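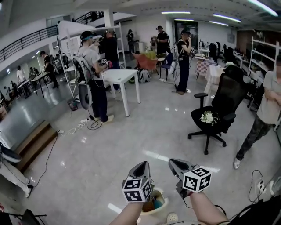
Vollberg is a new comedy series in eight episodes, and we are looking for background actors for the February shoot in Rengifo. The story follows the night staff of a small television channel which is going to be sold. Many scenes play in one large open workspace with a white tiled floor and long fluorescent lights on the ceiling, so please bring soft shoes that make no noise.

We need 100 persons, all ages from 18. Experience is not necessary. You should be free for 2 full days, and lunch is paid by the production.

Please write to Noma Casting with your name, your height and one recent photo. Put the reference 2247 in the subject line. We answer to every message.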